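What Happens to the Folders

The company I work for, Wistura, washes and folds laundry for people who would rather not do it. Bags come in, bags go out. I have been there long enough to have folded next to most of the people who ever worked in the back room, and for the last year and a half I have watched our work turn into something else. I want to set down what has changed, because most of what I read on the subject is written by people who sell machines or by people who have never stood at a folding table.

Before last September there were 8 of us folding on a shift. A good folder did 200 pieces before lunch and was paid by the hour, with a small bonus for going over. Then the owners signed an agreement with Jornix, which is working on a machine that folds clothes. The machine needs to learn from people, so some of us now do part of our hours with grippers in our hands. You squeeze, the two fingers close on the cloth, and a camera on the tool records what you did. Some of it is done in bedrooms and living rooms, on beds and tables, the places where people put their laundry down.
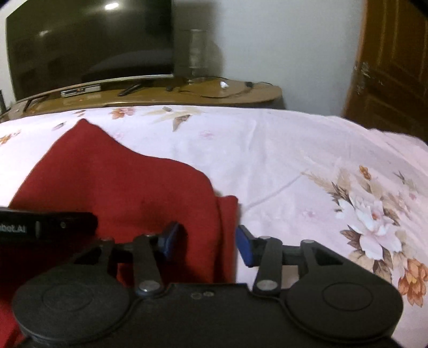
My first complaint was about speed. A shirt that takes me a few seconds by hand takes far longer with two stiff fingers, and at the start I dropped more than I folded. We were told that slow was fine. It is hard to believe that after years of having a number on the wall. Several people kept rushing anyway, and their recordings had to be done again.

The second complaint took longer to show. When you fold by hand you don't think about it. Your thumb finds the seam and your wrist does the rest. With the gripper you have to decide where to take hold, and once you are deciding, you notice how much you knew. I had never told anyone how to find the corner of a towel that has been dumped in a heap. I could do it, and that was all the job asked.

Management likes to say that this makes us teachers. I don't mind the word, but teachers are usually paid as teachers. We got a raise of 6 percent for the recorded hours and lost the bonus on them. For the fast folders that came out as a pay cut. For the slower ones, including two women with bad wrists who were close to quitting, it was the best thing to happen in years. I think both of those facts belong in any honest account, and I seldom see them in the same one. 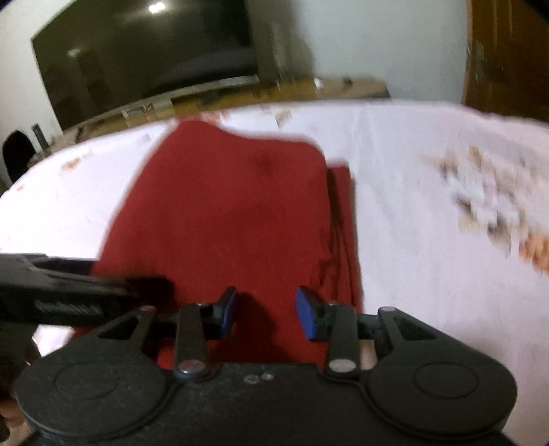
There is also the matter of being watched. The camera points at the cloth, and Jornix has been decent about what it keeps. Still, every hesitation is in there. If I pick up a sleeve, put it down and pick it up again, somebody can look at that. On the old line a supervisor might have walked past once an hour. I asked whether the recordings could be used to judge us and was told no. I asked for it in writing, and it took three months to get.

Gunārs Grīnberga, who trained me and has folded longer than anyone else in the building, will not touch the grippers. His view is simple. He says he was hired to fold and he is not going to help put himself out. I respect that and I don't share it. If he and I both refused, Jornix would go to another laundry, and the machine would be taught by people who fold worse than he does. But I notice that my argument is also the comfortable one for me to hold.
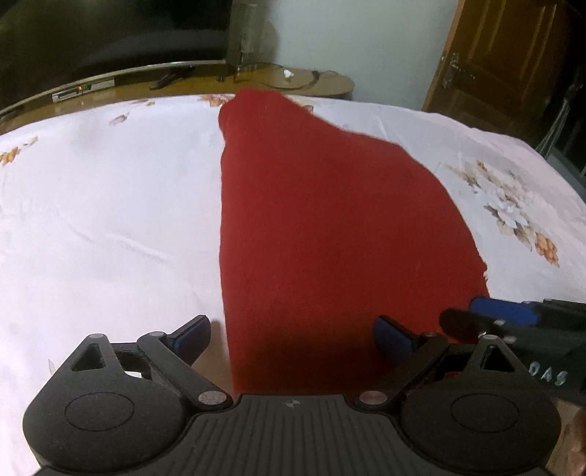
THE MONEY QUESTION

What would a fair deal look like? I don't think it is complicated. The people whose hands go into the recordings should get something when the machine is sold, even if it is small. Nouri, the packing firm across the road, pays its workers a flat sum whenever one of their stations is automated. It is not generous. It does mean that the day the new equipment arrives is not only a bad day.

The owners tell me the amount would be impossible to work out. They worked out my bonus down to the towel for years, so I don't accept that.
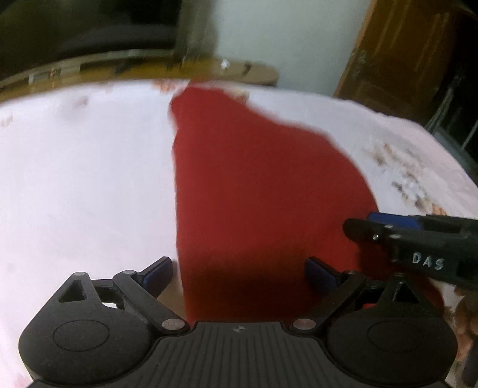
WHERE THAT LEAVES US

I do not expect to be replaced next year. Cloth is difficult. It never lands the same way, and a machine that handles a flat towel may have no idea what to do with a heap. What I expect is that the shift will shrink as people leave and are not hired back. We are already down to five at the tables and nobody was fired to get there. When Gunārs retires I doubt they will advertise.

So I would ask other workers to bargain at the beginning. Once the recording is finished, your leverage is gone with it. Ask about pay, ask who owns the footage, and ask what happens to the people who say no. We asked the first two late and the third one not at all.

Last updated: 5 March 2019

COMMENTS (3)

pressroom_dee
We lost our bonus the same way at Pesby, except it was a sorting machine. Good luck getting it back once it's off the pay slip.

T. Malloy
I disagree about the payout. You were paid for the hours. If I train a new hire I don't get a share of what he earns later.

oldtowel
Reply to T. Malloy: the new hire doesn't get copied and sold to every laundry in the state.

MORE IN OPINION
The Break Room Is Not a Meeting Room
Why I Went Back to the Night Shift
Piece Rates and Who They Suit
Letters: Scheduling by Phone App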